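Working Next to a Folding Arm: Tips for the Laundry Room

Reading time: 2 minutes

We wash and fold 52 bags of work shirts and towels at Brevwood before lunch, and since June two arms have done part of the folding. The job has changed more than it has shrunk. Less time goes to standing and folding, more to sorting and checking.

Sort by fabric before anything else. Thin striped cotton bunches up more than plain toweling, so keep it in its own bin and run it in one go.

Shake each shirt once and lay it down with the collar away from you. Buttons done up, cuffs out of the sleeves. A minute spent at the bin saves several at the table.

Keep the table top bare and wipe off lint between batches. Stand back until the arms have stopped – both of them.

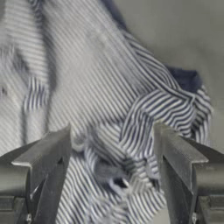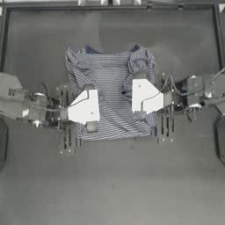 Striped fabric at the grippers.

Check every tenth piece by hand. Look at the hem first, then the corners. If the fold is off, shake the shirt out and put it back in the bin. Pressing a bad fold flat only sets the crease.

Swap places every hour. Urmas Rebane found that watching the table tired him more than folding did, and the rest of us agreed after a week. Sorting gets you walking again.

Keep one hand-folding station open. Baldur Ásgeirsdóttir still does the aprons there, as the ties snag. New people should start at her table – you can't judge a fold until you have made a few hundred.

Write down stops on the sheet by the door, with the fabric and the time.

Contact | © Brevwood | Back to top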